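Mernon incident notebook, police issue

A hard-backed notebook for patrol officers and community support staff. It holds 157 numbered pages, with space on each for time, place and names of those present. The cover fits the chest pocket of a standard duty vest. 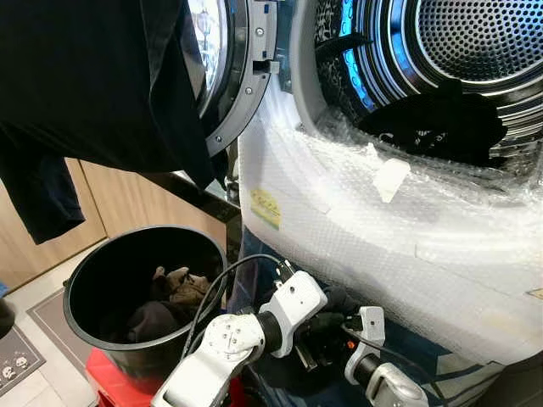 Washer-dryer with the door open

Supplied in packs of 7 – forces ordering for a whole station should contact Hamdia Negash in sales. Delivery takes three working days. Refills are sold separately.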